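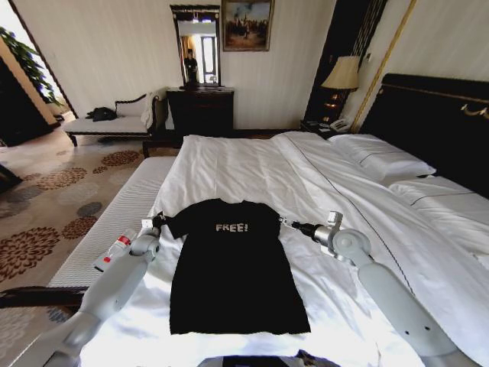 I have lost a lot of arguments with laundry over the years, so when Grundari announced an open day I put my name down before I'd finished my coffee. The company has been teaching machines to do housework for a while now, and I'd pictured a warehouse with yellow lines on the floor and a bloke in a hi-vis vest. Wrong! They'd taken over a suite with a gold-trimmed black headboard, a pleated lampshade on the bedside lamp and a floral carpet my nan would have fought you for. And there on the white bedding was a black T-shirt with FREE! across the chest, one gripper on the end of each sleeve, and a dozen grown adults holding their breath.

I was one of them. You get very invested in a sleeve.

The software is called Ullow, and our guide to it was Lauri Aaltonen, a tall, patient engineer who had clearly answered "will it do fitted sheets?" many times before I got to it. (It won't. He looked a bit sad.) Shirts are this year's job. Ullow has to work out which bit is collar and which is hem, get hold of both sleeves, and keep the fabric flat enough that the fold lands somewhere sensible.

"Towels were easy," Lauri told me. "A towel has no opinions."

The team keeps a log of every attempt, and the number on the whiteboard that morning was 2179. Of the last 268, they were happy with 81. I thought that sounded grim until I tried to apply the same standard to my own linen cupboard, and then I went quiet and had another biscuit.

We saw 4 shirts done over the session. The first went beautifully. The second ended up as a sort of parcel, and a woman beside me clapped anyway. On the third, one sleeve got away and we all said "ohhh" like it was the footy. I missed most of the fourth, I'm sorry to say, because I'd got chatting to a hotel manager from Lorente who wanted to know if it could manage pillowcases at six in the morning without waking the guests. Good question! Lauri wrote it down.

What struck me most was the pace. It's slow - slower than me, slower than my teenager, which is saying something. Lauri reckons speed is the least of his worries, and that he'd sooner have a careful machine than a quick one that stretches your favourite jumper.

Would I have one at home? Ask me when it does socks. Grundari is planning a second open day in November, this time with its kitchen project, Jekeleo, which unloads a dishwasher. I've already put my name down, and I'm bringing my own mugs.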